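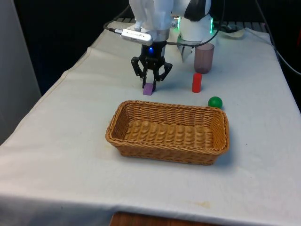

*Wicker basket on the white cloth, with the purple block, red cylinder, green ball and the tumbler.*

To: toy library list
From: Kirstin Laing
Subject: Re: Baskets for the small sets

Hello all,

The basket in the picture is the rectangular woven one, light tan-brown. I'd like to use this shape for all the small sets from June onwards.

Answers to Rory's points are below his message.

> On the evening of the last sort-out, Rory Farquharson wrote:
>
> Before we order any more baskets can we settle a few things. The lidded tubs we have now are ugly but they stack, and wicker doesn't. I've also had two sets come back to Fangate with the ball missing, and I don't see how an open basket makes that better.
>
> Second, does the cup belong in the set or not? Annag's list has it in and Kristine's has it out, so I've been sending it with some and keeping it back from others.
>
> Third, what are we doing about cloths? The Drinier hall tables are rough and the paint on the blocks is suffering.
>
> Rory

On stacking: agreed, they don't. I measured the long shelf at Fangate and it takes 4 baskets side by side if we move the jigsaws up one. The remaining baskets can go on the trolley. The tubs can stay in use for the train track and anything with magnets.

On missing balls: the tubs lose them as well. What I'd suggest is a drawstring bag inside the basket for the ball and the small block, and the cylinder left loose. Annag has offered to run up the bags from the curtain lining left over from Cirnar. If anyone has cord, please bring it.

On the cup: it is in. The children use it for dropping things into and for hiding the ball under, and the cylinder is shorter and narrower than the cup so it can be hidden as well. The tumbler is translucent, a dusky pink sort of colour, and if you hide something under it a sharp-eyed three-year-old may well spot it. Kristine thinks we should have solid-coloured ones for that game. I have no strong view. Please put the cup back in any set that went out without one.

On cloths: plain white, one to a table. The pieces show up well on it and it is easy to see what has been left behind at packing-up time. I have enough for Drinier but not for Wiriya. Old single sheets cut in half would do. Please hem them, as the last lot frayed and the threads got into everything.

For the contents card I propose this wording:

- 1 rectangular basket
- 1 purple block
- 1 red cylinder
- 1 green ball
- 1 tumbler

Kristine, could you print it at postcard size and laminate it? Tie it to the basket with a loop of string, not tape, which pulls at the weave.

Catalogue numbers carry on from the old ones, so the next basket to be entered is 402. Rory has the book.

Cleaning: wipe the baskets with a damp cloth and leave them somewhere airy. Don't soak them. The one that went in the sink at Wiriya has gone out of shape and I've kept it for pegs.

Cameron, let me know if the size is all right for your car boot. I can bring one over to Fangate before the morning session if you'd sooner try it.

Kirstin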